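Flitar compact leverless controller
Manufacturer: Talodel
Category: Controllers, fighting and platform games

The Flitar is a small button-only controller for fighting games, 2D platformers and other titles that read a digital direction input. Direction is entered with four buttons under the left hand and the thumb. There is no stick and no analog hardware of any kind, and games that need camera control on a second axis are outside what the unit is designed for.

The current version is the second hardware revision. It replaces the first revision in all respects except the case, which is unchanged, so carrying sleeves and grip mats bought for the earlier unit still fit.

Dimensions and case

The case measures 177 mm wide by 159 mm deep. It is a two-part shell held by six screws from underneath. The top plate is aluminum with an anodized finish, and the lower shell is molded plastic with a full-width rubber pad. The pad is glued and should be peeled from the rear edge if it has to be replaced, as the glue line is thinner there.

The front edge is beveled to reduce pressure on the wrists when the controller is used on a table. Players who hold the controller on the lap will notice the bevel less and may prefer the optional lap plate, which extends the base on both sides and attaches with the same six screws.

Buttons and switches

All buttons use low-profile mechanical switches in hot-swap sockets. The factory switch is linear. Tactile switches with the same footprint can be fitted without soldering, and the caps are keyed so that they cannot be pressed on in the wrong orientation. The jump button is larger than the rest and uses the same switch as the others, offset slightly below center so that a press near the top edge of the cap still registers cleanly.

The function row along the rear edge holds Start, Select, Home and a lock slider. With the slider to the right, the function row is disabled. Most tournament rules penalize an accidental pause, and the lock should be checked before every set. The lock state is stored in hardware and survives a power cycle.

Opposing directions

The handling of simultaneous opposing directions is selectable. The three modes are neutral, last input priority and first input priority. Neutral is the factory setting on both the horizontal and vertical axes. Last input priority is faster for some movement techniques but is not permitted at many events — check the rules sheet before changing it. The mode is shown by the color of the status light for two seconds after power on: white for neutral, blue for last input, amber for first input.

The firmware does not include macros, turbo or multi-step inputs. These will not be added.

Wired operation

The USB-C port is recessed on the rear edge and takes the supplied braided cable. Many third-party cables also fit, but connectors with a thick molded boot may not seat fully. A cable that is not fully seated will often charge the unit while failing to pass data, and this accounts for most of the connection faults reported to support.

In wired mode the controller is polled at the rate set by the host. Input delay was measured by Davoud Parsa on the second revision with a wired trigger and a logic analyzer, and no difference was found between the left and right button groups. The first revision scanned the two groups in sequence, which added a small fixed delay to the right-hand group. The second revision reads both groups in parallel.

Wireless operation

The supplied receiver plugs into any USB-A port. An adapter for USB-C hosts is included. Pairing is done at the factory and does not need to be repeated unless the receiver is replaced. To pair a new receiver, hold Select and Home while switching the controller on, then plug in the receiver before the status light stops flashing.

The battery has a capacity of 3,000 mAh and gives up to 80 hours of wireless play with the status light at its lowest setting. It charges over USB-C whenever the cable is connected and can be used while charging. The battery is held by a clip and a two-pin plug and can be changed by the owner.

The receiver should be in line of sight of the controller where possible. A port at the back of a console inside a closed cabinet is the worst case. A short extension lead that brings the receiver to the front of the furniture will usually cure dropped inputs without any other change.

Playing position and storage

The Flitar can be used on any flat surface deep enough to support both the case and the heels of the hands. On a desk, allow space behind the unit for the cable to leave without a sharp bend. The controller is thin enough for most drawers and can be stored flat or on edge. Do not store it with weight on the buttons, as a switch held down for weeks may return slowly for the first few presses.
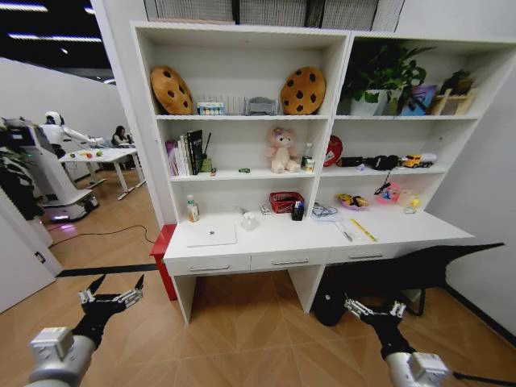
White desk with open shelves above and three drawers.

Keep the unit out of direct sun. The anodized plate is stable, but the caps will yellow over time, and white caps show it first. Clean the plate with a damp cloth. Alcohol wipes are safe on the metal and the lower shell but will dull the printed legends on the function row.

Layout profiles

Four profiles are stored in the controller. Each holds a full button map and an opposing direction mode. Profiles are changed by holding Home and pressing one of the four direction buttons, and cannot be changed while the lock slider is on.

Profile one — standard eight-button layout
Profile two — standard layout with shoulder buttons exchanged
Profile three — left-handed mirror
Profile four — blank, for the user

The left-handed mirror was revised in the February firmware following comments from Elaheh Mirzaei, who tested the first release over a full season of local events. The jump button now remains in place and only the finger rows are exchanged. Owners who were used to the original mirror can restore it by loading the legacy map in the setup program.

Setup program

The setup program runs from a browser and needs no installation. Connect the controller by cable before opening it. The wireless receiver is not recognized by the program, and firmware cannot be updated wirelessly. The program reads the current profiles on connection and does not write anything until Save is pressed.

If an update is interrupted, the controller starts in recovery mode with the status light solid red. Reconnect the cable and run the update again. Profiles are kept in a separate area of memory and are not lost.

Compatibility

Desktop and laptop computers: wired and wireless, no driver required.
Handheld gaming PCs: wired and wireless. The receiver may block a neighboring port on smaller units.
Consoles: wired only, and only through a supported converter. The Viltora converter has been tested with the second revision. First revision units need the latest firmware before they will work with it.
Phones and tablets: not supported.

Some older games accept direction input only from an analog stick. For these, hold Select and press Up for three seconds to send directions as full left stick deflection. The setting reverts at power off.

In the box

Controller
Wireless receiver
USB-A to USB-C adapter
Braided cable
Cap puller and switch puller
Two spare switches
Printed quick start sheet

Not included: lap plate, carrying sleeve, console converter.

Price and service

The Flitar is priced at $159 with linear switches in black or white. The case is covered for two years and the switches for one. Fitting other switches does not affect coverage of the case or the main board. Damage to a hot-swap socket from forcing a bent pin is not covered, so inspect the pins before pressing a switch home.

Replacement sockets are fitted at the Kazemi workshop by Bahman Heydari. Send the bare controller without cable or receiver, and note the affected button on the service form. Units returned with profiles set by the user are sent back with those profiles intact unless the main board has been changed.

Last updated: 18 October 2023

Related items
Flitar lap plate
Flitar carrying sleeve, black
Viltora console converter
Low-profile tactile switches, pack of 20
Replacement rubber pad for Flitar
Braided USB-C cable, straight connector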